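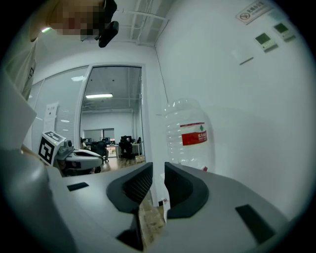
4. Preparing the two rooms

These steps are for a new tenant of a Malo suite with a glass partition and a water dispenser. Please do them in the given order.

1. Open the glass door between the rooms and leave it open while you carry furniture.
2. Place the desks in the back room first, then the monitors, then the office chairs.
3. Put cardboard boxes on the floor at the side, clear of the doorway.
4. Fix paper notices to the glass with the removable tape only. The colour of the tape is free.

Caution: Do not lean desks or panels against the glass partition.

5. Lower the blinds slowly, with one hand on the cord. If a slat is caught, raise the blind a little and try again.

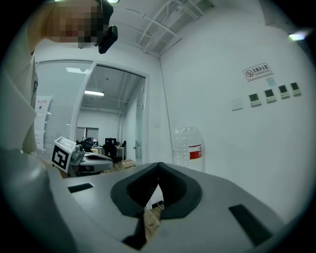 Can I hang a poster on the glass in front of the blinds?

A light paper poster is fine. Keep its lower corners free, so that the blinds can still be reached for cleaning.

4.1 Water dispenser

1. Set the dispenser upright near the partition, on a level part of the floor.
2. Wipe the neck of the jug and remove the cap.
3. Turn the jug over and lower it on the top of the dispenser. Two people should do this – a full jug is heavy.
4. Hold a cup under each tap and let the first water run out. 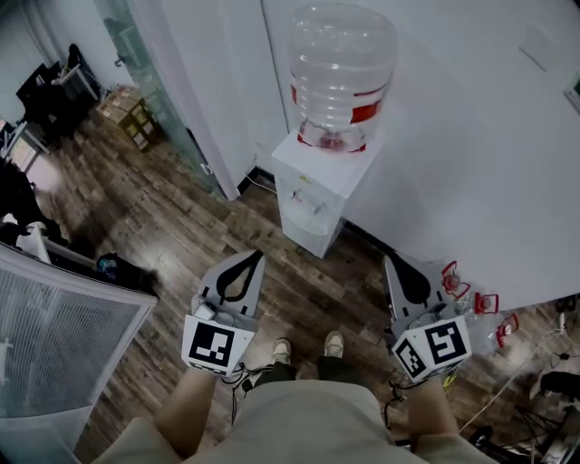
Zixuan Qian wrote to us that the jug is easier to turn if one person holds the neck and the other the base, and asked that we add this to step 3.

Note: Spare jugs are ordered at the Meng desk, form 44, before noon on Friday.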